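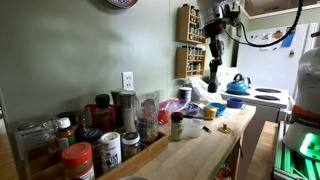
A spice tray, a worktop and the Urkari arm.

Opinion | Home and Kitchen Technology

The Urkari is sold as a tidying service, and I think that is the wrong thing to sell. The arm itself is decent. The monthly plan that comes with it promises to put your kitchen back in order while you do something else, and I have read the terms twice now without finding out what "in order" means.

Laskowska, the firm behind it, offers the arm on hire at 210 pounds a month, with a fitting visit and a set-up session included. You show the system where things live, it keeps a map, and from then on it is supposed to return stray items to their places. The minimum term is 17 months. I saw it at the Vumcombe kitchen, where Laskowska lets people come and watch before they sign.

Look at the sort of worktop it is meant to deal with. There is a tray packed with jars, bottles and packages, and a couple of small racks of glass jars on the wall. Then there are the things that have drifted: a spice jar out in front of the tray, a small clear cup, a few lids in different colours, a turquoise bowl, a crumpled plastic bag. I have a worktop like that and I expect you do too.

The spice jar is a fair job for a machine. It is small, stiff and upright, and it has a place to go back to. If the Urkari did only that, all day, I would call it a useful tool with a silly price. Lids are harder. A flat lid on a flat surface gives the fingers very little to get hold of, and a lid has no home of its own until you know which pot it belongs to. The bag is harder again. A person looks at a crumpled bag and decides whether it is rubbish. I don't want a hired machine making that choice, and the terms say it won't. It leaves "unassigned items" where they are.

That clause is my main objection. In my kitchen the unassigned items are the mess. I know where the cumin goes. I can put it back in four seconds. The things that sit on the side for a week are the ones without a place, and those are the ones the service hands back to me.

The set-up session also takes more out of you than the brochure suggests. You are asked to name and place up to 200 items. Anyone who has done that has already sorted their kitchen. Viorica Grgić, who runs the demonstrations at Vumcombe, told me that customers often throw out a good part of their cupboards during set-up. I believe her. I would also point out that you can do it on a wet afternoon without hiring anything.

There are people for whom this could be worth the money. If you can't grip a small jar, or can't reach across a deep worktop to a rack on the wall, then an arm that fetches and returns things is a real help. Astby sells a plain fetching arm with no tidying plan, and from what I have seen of it the work is slower but the promise is clearer. You ask for a thing and it brings you the thing. I would like Laskowska to offer the same, on a shorter term, and drop the word "tidy" from the leaflet.

Until then I would wait. Go and see it at Vumcombe if you are near, take a few lids from your own drawer, and ask them to show you what happens.

Comments

mapleterrace: We did the set-up in September and gave up at the baking cupboard. The jars part works fine. The rest of it I still do myself.

P. from upstairs: 17 months is too long for anything that isn't a phone.

Dorrit_K: My mother has arthritis in both hands and the fetching would suit her. Does anyone know if the Astby one can manage a full kettle?

mapleterrace: Ask them about the weight limit before you book a visit. It was in the small print on ours.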